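Tracking a Dead Satellite From My Dorm Roof
Blair MacAulay, 16 March 2022

Why I picked this

I wanted a project where I got to stay up late, so I spent two weeks chasing Brellis, an old weather satellite that's slowly sinking toward the atmosphere.

What I did

I timed 14 passes with binoculars and a stopwatch, then fed the times into Firkirar, the orbit program our lab uses. My first fit was awful – I'd mixed up local time and UTC!

Results

After I fixed that, my best orbit had Brellis dropping below 500 km in April. Cloudy nights left a big gap in the middle, so I don't trust the date much.

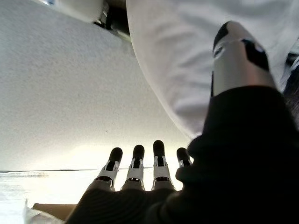 What I'd do next

More passes, for sure, and a second watcher over in Ometley so we could compare times (any takers?).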